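Sorkden Belt and Surface Cleaner, concentrate
From Teseneck

Availability: in stock, ships from our Nomitz warehouse
Sizes: 2 quart bottle, 4 gallon drum
Scent: very faint, a little like cut cucumber

We started making Sorkden because the cleaners we used to sell did a fine job on dirt and then left a cloudy film that somebody had to go back over with a second cloth. Wanting Su, who mixes our small batches, spent most of a winter getting rid of that film, and the bottle we ship today is the recipe she settled on that December. It cuts grease, sauce, fingerprints and the gray smudge that builds up along edges, and it wipes away with plain water.

How to mix it

For everyday wiping, put 3 capfuls in a bucket of lukewarm water. For baked-on or sticky spots, double that and give it 4 minutes before you wipe. Please don't use it straight from the bottle, however tempting that is at the end of a long shift. It won't clean any better and you'll be rinsing until suppertime!

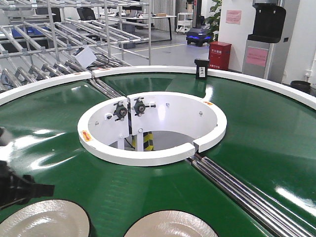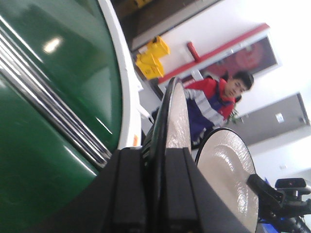 Sorkden is meant for smooth, sealed surfaces: coated belts, painted metal, glazed tile, hard plastic and most countertops. Work in one direction with a soft cloth, rinse the cloth often, and finish with clean water. Dark, shiny colors are the ones people write to us about, and it's true that a deep green with a gloss on it, lit from overhead, will show you every streak you left behind. Get your head down low and look along the reflections before you put the bucket away. White rims and trim are more forgiving, though they do collect a line of grime where they meet the belt, and an old soft toothbrush is still the best tool we know for that.

Where not to use it

Keep it off bare aluminum, unsealed wood, waxed floors and anything with a worn or flaking finish. If you aren't sure, try a dab in a corner and come back after lunch.

Goes well with

Luo cloths, pack of 37. An odd number, we know, but that's how the mill bundles them and we've never had the heart to split a bundle. They wash well and get softer as they go. Skip the fabric softener.

Ordering

Drums go out by freight and need someone there to sign. Bottles come by regular mail. If you'd like to try a bottle before committing to a drum, or you have a surface we haven't mentioned, write to Shireen Van Wyk at the order desk and tell her what you're cleaning and what you use on it now.

Page updated Thursday, October 20, 2022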